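**Drosteo brings the kitchen table back into use this December**

*For immediate release*

Drosteo, the neighbourhood home-skills project, is delighted to announce the Kitchen Table Weeks, a run of free sessions for anyone who would like to cook, mend, sort or make things at home and could do with a bit of company while they learn. The sessions run through December in ordinary kitchens across the Beyene estate, and there are 56 places to fill.

The idea is a small one and we are very excited about it. Last winter we asked households on the estate which piece of furniture they used most and which one annoyed them most. We had 97 replies, and the kitchen table came top of both lists! People eat at it, do homework on it, pile the post on it, and then find there is no room left to roll out pastry or wrap a present. Quite a few said they had stopped sitting down at it altogether.

So that is where we are starting. Each session opens with half an hour of clearing and setting up, and then moves on to the making. There's bread and flatbread, simple mending, paper stars, seed packets for the spring, and a very popular evening on what to do with the drawer that won't shut. (Bring the contents of yours in a bag. All of it, please — the dead batteries too.)

The tables themselves are whatever size the kitchen allows. Most of the kitchens on the estate were fitted out at the same time and they are narrow, so we have planned everything for a small table with cupboards close behind it. If an activity needs more space than that, we have left it out. Two people can work side by side comfortably, four can manage if they are friendly, and the kettle is always within reach.
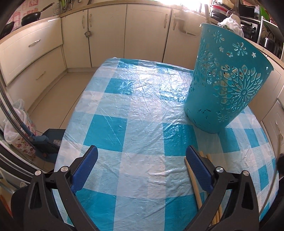
Storage on the table is a subject we could talk about all day, and it has a session of its own on the first Sunday of the month. Our advice is to pick one container for one kind of thing and let it live where the work happens. Tall shapes are good because they take up so little of the cloth. The teal plastic basket with the flower cutouts is just right for wooden sticks: they stand upright in it, you can see them through the holes without tipping everything out, and you can lay a few on the table as you need them. A basket that is wider at the top is easier to get a hand into as well, though it is worth putting something with a bit of weight in the bottom if yours likes to lean. Old plastic is very welcome here. Scratches and dark marks do no harm to a basket with a job to do, and we would much sooner see one of these on the table than a new set of matching tubs.

The same session covers tablecloths, which turned out to be a matter of strong opinion in our replies! We are firmly on the side of a wipe-clean surface for craft and cooking. A checked pattern is cheerful on a dark afternoon, and the squares make a handy guide for lining up paper before you fold it. New cloths often come with creases from the packet. Leave them on the table overnight with a few heavy books on the worst bits, and don't be tempted by a hot iron.

Materials for every session are being supplied by Vivell, the scrap and surplus store on the estate, which has been saving up card, ribbon, jars, buttons and wooden sticks for us since the summer. At the last tally there were 3,547 items on the shelves with our name on them. Whatever is left over in January goes back to the store, where anyone can take it home for nothing.

Hulora, the community bakery, is giving flour and yeast for the bread evenings and lending us its spare tins. The bakery has also agreed to take a look at any loaf that goes wrong and tell its maker why, which we think is a lovely offer and a brave one.

No experience is needed for any of it. Children are welcome at the daytime sessions with a grown-up. Evening sessions begin at 7 o'clock and last up to 30 minutes longer than advertised if the dough is being slow, so please don't book a taxi too tightly. All the kitchens are on the ground floor, with one step at the front door; let us know when you book if you would like the ramp put out.

Every household that comes along will also get our printed sheet, *One Clear Table*, with the clearing routine on one side and a simple flatbread recipe on the other. It has been tried out by families on the estate and rewritten several times as a result. The recipe now uses mugs in place of scales — much better, and thank you to everyone who told us so.

**How to book**

Places can be booked at the Drosteo desk inside Vivell during shop hours. You may put your name down for as many sessions as you like, and we will offer at least one to everybody before we hand out seconds. If you have a kitchen on the estate and would be happy to host next time, please tell us that too.

**Notes to editors**

Drosteo runs free home-skills sessions on the Beyene estate. Journalists are welcome at the Sunday storage session and at any of the bread evenings. Aprons are provided.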